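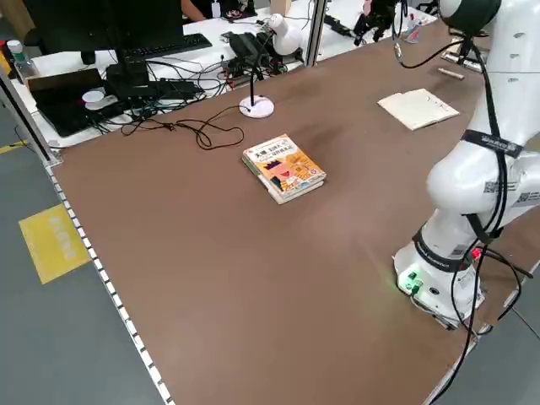

Leltden Quarterly, spring issue: a review

I've been a subscriber to three or four regional arts magazines over the years and let most of them lapse, so when the spring Leltden Quarterly dropped through the door I put it on the pile by the stairs and forgot it until Wednesday evening. Then I read the whole thing in one go and let my tea go cold, and I've been pressing it on people ever since.

For anyone who hasn't come across it, the Quarterly comes out four times a year and covers writing, local history, painting and a fair bit of natural science, all with some tie to Leltden and the valley. It used to be rather dutiful. Lots of reports of talks you hadn't been to. This issue has far more life in it!

The big piece is on the Kallio mill, and it's terrific. It starts with a box of wage books found when the old counting house was cleared, and follows what the hands were paid, what they were fined for (singing, in one case, and "looking out") and where they went when the place shut. There are 392 names in those books, and the magazine prints every one of them down the outer margins, running on from page to page — a lovely idea, and I found two from my own street. My only grumble is that the map is tiny. I needed the lamp and my strong glasses to make out the weir.

After that comes a run of poems, mostly short and mostly outdoors. I'm a patchy reader of poetry and usually skip ahead, but the one about waiting for a ferry in sleet got me, and so did the odd little sequence written as gardening notes. A couple of the others could have lost a verse. They've been given a page each, with plenty of white round them, and it does help.

The science essay is on lichens in churchyards and I didn't expect to care. I've since been out twice to look at the wall behind the chapel. The writer explains how slowly the stuff grows without making you feel you're back at school, and the drawings (pencil, with a bit of yellow wash) are the best art in the issue, better than the cover to my mind.

Less good: the interview with the Drandetti puppet theatre, which goes on too long about funding and hardly touches the puppets. I wanted to know how they do the storm! And the book reviews at the back are so kind that you can't tell which books to buy.

It runs to 100 pages on decent matt paper, stitched so it opens properly flat, and the type is bigger than last year's. They print 2,000 copies and the winter one sold out, so don't hang about. Zolto Books keeps a few by the till, or you can subscribe through the Quarterly's own website, though the form made me put my postcode in twice.

Next time there's to be a feature on bell founding and the first part of a serial story set on the canal. I've already renewed, and my sister is getting a year of it for her birthday.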